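Hokholm Flying Club is looking for a part-time ground operations assistant, to start in March. The post is 24 hours a week, mostly mornings, with an early start at 7.30 when the weather is good.

## The work

- Meeting visiting aircraft and showing pilots where to park
- Fuelling the club's 4 aircraft and keeping the fuel log
- Checking the grass runway for ruts, stones and standing water before the first flight
- Answering the radio when the duty instructor is flying
- Taking landing fees and entering them in the book

We had 2,317 movements last year, most of them between April and September. Winter is quiet – expect hangar cleaning, fence repairs and paperwork. 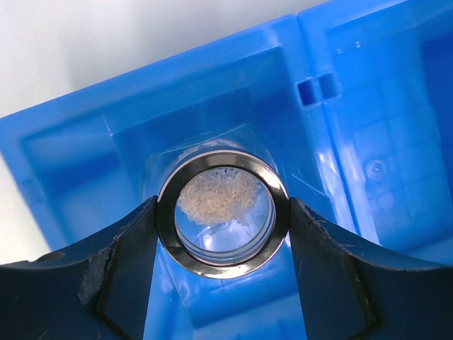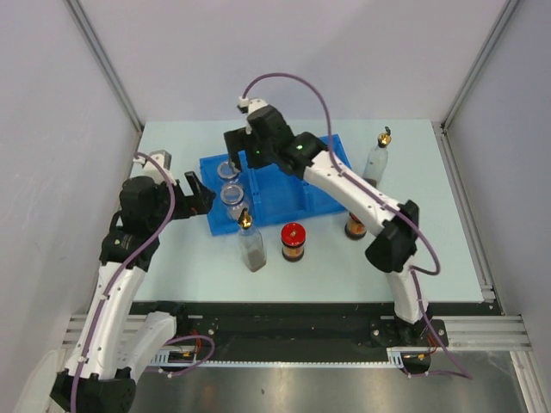

You don't need a pilot's licence. You do need a full driving licence, reasonable fitness and clear spoken English. A radio operator's certificate is useful, but we will pay for the course if you don't have one. You will also do our fuelling and fire training in your first month.

## Pay and terms

£13.20 an hour, paid monthly, with a pension. After six months' service staff can fly club aircraft at cost, and there is a training grant of up to £3,000 towards a private licence. The contract is for one year and may be extended.

## How to apply

Send a CV and a short letter to Orla Quinlan, Airfield Manager, at the club office, Cullinane Lane, Hokholm. Please say which mornings you can't work. Applications close at noon on the last day of January. Interviews are held at the airfield and include a walk round the site with Barnabás Lakatos, our chief engineer – bring boots.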